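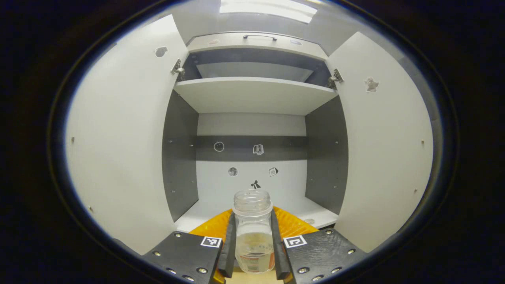
Visit Report: Voltier Pedal Workshop, Skonau

Voltier builds guitar pedals and a small 25 watt tube head on one floor of a former mill in Skonau. Konrad Holzer led the January tour, which started at 10 a.m. in board assembly.

Boards are populated by hand, then soldered in batches of 60. Marlies Auer runs the test bench. Each overdrive gets a 1 kHz sine at the input, and she checks clipping symmetry on a scope before the enclosure is closed. The unit on the bench was serial 1266.

Switching is true bypass on all models except the Ziston delay, which has a buffer — Holzer said trails would not work otherwise. Op-amps are socketed.

The listening room has one Koller cabinet, 91 cm wide. Bring your own guitar and a cable.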